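4.2 Open afternoon at Clukusis

The second trial was run in July, during the open afternoon at the Clukusis workshop. Visitors came in groups of up to 8 and stayed for one demonstration each, then filled in the short form (Section 3.3). R. Vasić drove the arm, R. Marchetti did the talking. No script. We had planned one but the first group asked questions from the door onward and it was dropped.

The task was kept the same as in the lab: approach a fixed housing from above, bring the fingers to a lower corner, hold, back off. Visitors watched the arm and, on a second screen, the wrist view. Figure 3 is from the wrist view.

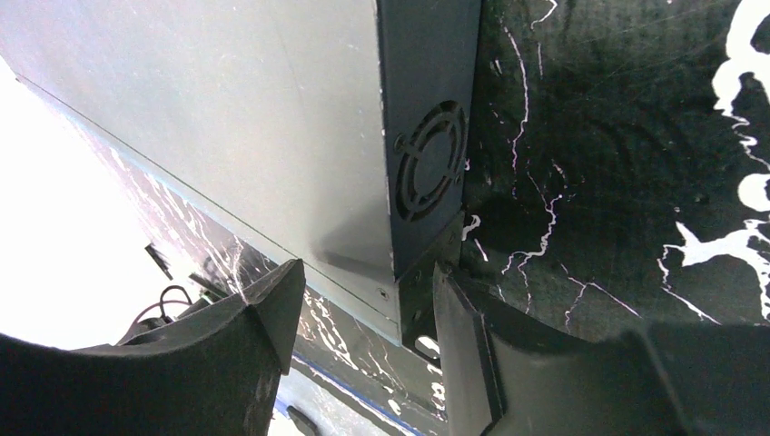 Figure 3. Wrist view, fingers at the lower corner of the housing.

Visitor attention was the main thing we wanted from this session, and it did not go where we expected. Most people looked at the arm for the first pass only, then at the screen for the rest. Questions changed with it: early ones on speed and safety, later ones on what the operator can and can't see. The corner approach drew the most of these. With the two black fingers on either side of the corner and the squared tip of the right one close to the black mounting bracket, several visitors asked how the operator judges the last bit of distance. Fair question. Vasić's answer was that she goes by the slot in the bracket and by the fan grille higher up on the dark end panel, and ignores the glossy veined surface behind, where reflections are misleading. Glare on the left of the view was also brought up, twice by the same person.

Forms were collected at the exit. We got 40 back, 1 of them blank on the reverse side. Some 50 had been handed out, so the return is good for an event of this type, better than at the Grillholm visit (Section 4.1) where forms were sent by mail afterwards. Free-text answers were short. The most common request was to try the controls, wich we could not allow under the workshop rules.

One limit should be noted. Groups overlapped toward the end of the afternoon and a few visitors saw part of a second demonstration before filling in the form. These forms were not seperated out. Ratings are given in Table 2 for all groups together.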